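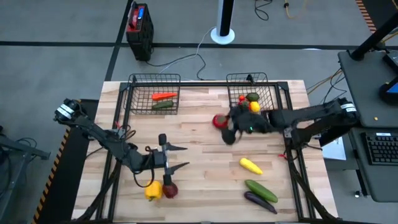
Sperrung Uferstraße wegen Oldtimertreffen, wer weiß was?

Pinto
27. Juli 2025
Hallo zusammen, ich will zum Treffen am Hafen und komme mit dem Anhänger von Norden. Auf dem Zettel im Briefkasten steht, dass die Uferstraße ab 14 Uhr nur noch stadtauswärts befahrbar ist. Gilt das auch für Teilnehmer?

Jilham
Ja, gilt für alle. Im Mai beim Stadtlauf war es genauso, da stand ich ewig am Kreisel. Nimm die Mühlgasse

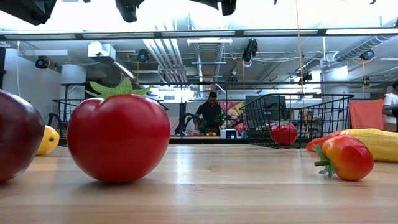 und dann hinten über den Bahnübergang, mit Anhänger geht das gut.

Flotmont
Mühlgasse mit Anhänger? Na viel Spaß! Da parken sie doch auf beiden Seiten. Ich würde vor 14 Uhr reinfahren und fertig.

Pinto
Vor 14 Uhr schaffe ich nicht, muss vorher noch arbeiten. Wie sieht es denn mit dem Parkplatz an der Messe aus — angeblich 700 Plätze, aber

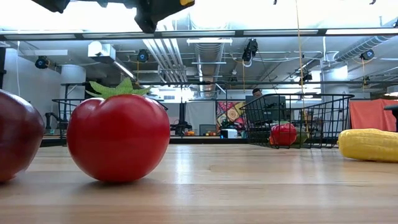 ob man da mit Gespann überhaupt draufdarf, steht nirgends. Habe Divya Acharya vom Club gemailt, noch keine Antwort.

Jilham
Darfst du, Einfahrt 2. Und in der Mühlgasse ist an dem Tag Halteverbot, Flotmont, die Schilder stehen schon.

Flotmont
Als ob sich da einer dran hält. Ich bleibe dabei, außen rum über die B-Straße, dauert länger, aber man kommt an.

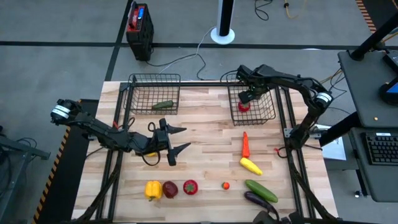 Sivaprasad Mudaliar
Außen rum ist auch Baustelle, mit Ampel. Bin gestern durch, zwei Rotphasen gewartet. Dann lieber Einfahrt 2 und die paar Meter zu Fuß.

Pinto
Ok danke euch, dann probiere ich die Messe!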